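Brarbridge Lab Gets Go-Ahead for Two More Handheld Gripper Sets
3/27/22

The robotics group at Brarbridge has its equipment budget for the coming year, and the item everybody was rooting for made the list. Two more pairs of handheld grippers will be ordered this spring, bringing the total to four, along with the cables, mounts and spare fingers to keep them going.

It's great news for a group that has been sharing gear since the fall. The grippers let a person do an ordinary table task by hand, with marker cubes behind the fingers so the motion can be tracked and later used to train the arms. More pairs means more people working at once, and a lot less standing in line!

"We kept asking what would help the most, and it was never another arm," said Wilson Agudelo, who put the request together. "An arm sits there waiting for data. Give me people with grippers in their hands and I'm happy."

The first draft of the plan, back in February, looked very different. It had a single new arm from Incombe at the top and left only small change for everything else. Agudelo and Yurani Llanos spent an afternoon going through the booking sheet and found that the grippers were spoken for nearly every hour the room was open, while the arm they already had was free most mornings. The arm came off the list that same day (it may come back next year, and there are people who will be very glad if it does). 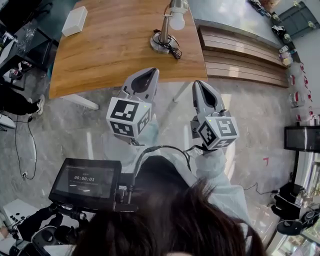 Llanos handled the quotes. Citlow came in with the better price on the grippers themselves and a delivery time of 90 days, which the group can live with. Sjögren will supply the mounts and the small monitors, and has agreed to hold its price if the order is split between this budget year and the next. She also asked both suppliers for a written list of spare parts, with prices, before signing anything.

"Fingers wear out, cables wear out," Llanos said. "Last year we paid for those out of whatever was left over, and by the end there wasn't anything left over. Now they have their own line and I love that line."

The budget also covers a second charging shelf, a set of printed marker faces to replace scuffed ones, and two days of training for new operators. Furniture is staying as it is. A request for new tables was turned down, and the group seems fine with it, as people's kitchens and shops don't have matching tables either.

Storage is the one piece still open. The extra sets need a cabinet that locks, and the one the group wants is a few inches too wide for the spot by the door. Llanos is measuring the other wall.

Anyone who would like to try out as an operator once the new sets arrive can put their name down with Agudelo. No experience is needed, and he is especially keen to hear from left-handed people, who are hard to find on the current roster.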